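**Hands on, hands off: a morning with the Brerska shelf team**
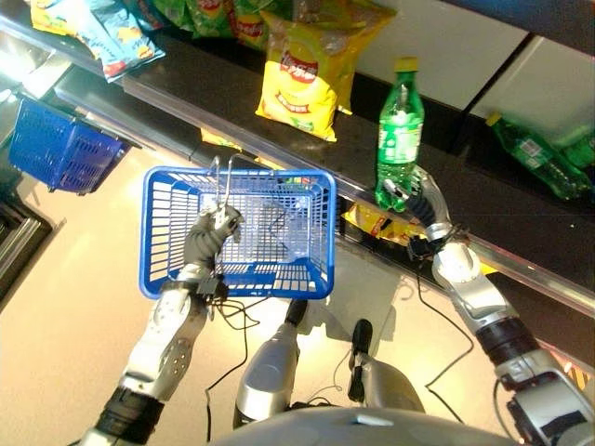 Issue 467

Hyun-seo Min has the headset pushed up on her forehead and a cold coffee. Been at it since 7. She drives the robot through shopping runs for Brerska, basket in the left hand, right hand for the picking. Green bottle with the yellow cap this time.

"Bottles are fine," she says. "Chips are horrible. You squeeze a bag too hard once and you remember it."

How many runs does the thing need? She laughs. "We asked for 200 of this one task. Then Kamil wanted 800."

Kamil Vávra, who trains the model, doesn't deny it. "I want the bad ones too. She reaches, she misses, she goes back. Keep that." They used to throw out every run with a fumble in it. Stopped in July.

I asked about the basket hand. Seems like the easy part, no? Wrong question aparently. "The left arm gets tired," Min says. "Mine, I mean. The robot just holds the handles. I have to hold nothing, in the air, for some 5 minutes."

They did try teaching by hand first, somebody standing beside it and moving the arms. Good for a single reach, Vávra says, bad for anything with two arms and a shelf. "You get a person's elbow in every picture. And you can't feel what both hands are doing."

So remote it is. Next up is Jarman, a smaller store layout with narrower aisles. Min hasn't seen it yet. "They keep saying narrow. How narrow? Nobody's sent me teh floor plan."

She pulls the headset down and goes back in.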